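Furnolmont Kustholm cabin bed: long-term review

20 Feb 2021

The Kustholm is a mid-height cabin bed for children, sold flat-packed by Furnolmont in a single size to take a standard 90 x 190 cm mattress. The sleeping platform is fixed and the space beneath it is open, with a two-shelf unit at the foot end and a ladder that can go on either side. We bought one at full price in July and it has been slept in nightly since. The room is narrow, with a sloping ceiling on one side, so height and footprint mattered more to us than looks.

Delivery and contents

The bed came in three cartons. The heaviest is marked as a two-person lift and the marking is correct. Panels were separated by card sheets and the corners were protected with moulded pulp. One shelf had a small chip on the rear edge, which is hidden once fitted. Fixings are packed in numbered bags that match the assembly stages, and there were two spare cam locks.

The price was 480 pounds without a mattress. Delivery was to the front door only.

Assembly

The booklet is drawings only. It is clear as far as stage nine, where the centre rail goes in. The drawing shows the rail with its slots facing up but does not show which end has the deeper cut. Fit it the wrong way round and the slats sit 4 mm proud at the head. We had to undo eight bolts to correct this. A line of text would have prevented it.

Tools needed are a cross-head screwdriver, a rubber mallet and the supplied hex key. The key is short and has little leverage in the corners, so use a long one if you own it. Two adults took just under three hours. The frame should be built in the room where it will stay, as it won't pass through a normal doorway once bolted. 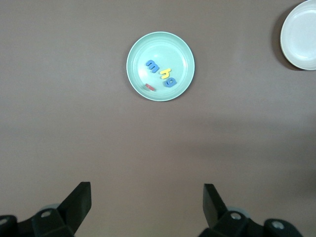
Foam letters on a plate on a tabletop

Dimensions and clearance

The clear height under the platform is stated as 67 cm and measured the same at all four corners. This is enough for low drawers, a play mat or an adult on hands and knees, but not for a desk. Buyers wanting a study space should look at a full high sleeper. Above the mattress, clearance depends on your ceiling. Under our slope a seven-year-old can sit upright at the head end only.

The ladder has three rungs, each 8 cm deep and flat on top. It hooks over the side rail and is held by two screws. It did work slightly loose after a month and needed a quarter turn on each screw. It has not moved since.

Stability

With the bed freestanding there is noticeable sideways movement when a child climbs. With the two wall brackets fitted this drops to almost nothing. The brackets are supplied but the wall fixings are not. The maker describes the brackets as recommended. I would treat them as compulsory.

The slats are pine, spaced evenly and joined by webbing. One creaked from the second week. A strip of felt under each end cured it.

Finish

We chose the colour sold as Voseck, a grey-green that is cooler in daylight than on the website. It is a satin lacquer and wipes clean with a damp cloth. Crayon came off with washing-up liquid. Adhesive stickers lifted a little of the lacquer on one post, leaving a dull patch about 30 mm across. The edges of the guard rail are well rounded and there are no exposed bolt heads on the inside.

The matching under-bed curtain, called Đàm, is sold separately. It hangs from a tension wire and comes in one length. The cotton is thin and the hem needed restitching after two washes at 40 degrees. A home-made curtain on the same wire would do as well for less money.

Compared with the older version

The previous Kustholm had round rungs and a guard rail on one side only. The current model has a rail all round, with a gap for the ladder. Parts are not interchangeable between the two, so check the label inside the head panel before ordering spares or buying second-hand.

Verdict

A sound bed for a small room, with good hardware and a poor drawing at stage nine. The wall brackets make a large difference. Skip the curtain.

Rating: 4 out of 5
Frame 4.5, assembly 3, finish 4, accessories 2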